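So I finally gave up on juice in the morning. Three weeks now! My friend Þórey swore I'd sleep better and stop crashing before lunch, and the crashing part is true, I'll give her that. The sleep - not so much. I was up at 4 again, reading old letters from my aunt in Grelovden (there are 683 of them, don't ask).

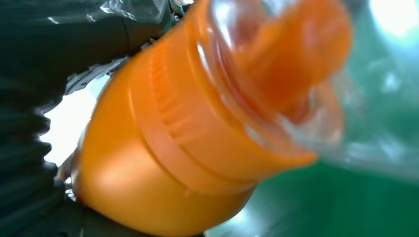

Breakfast is just eggs and toast these days, and way too much coffee. I might try oatmeal in February if I get bored. Any toppings you love? Tell me in the comments!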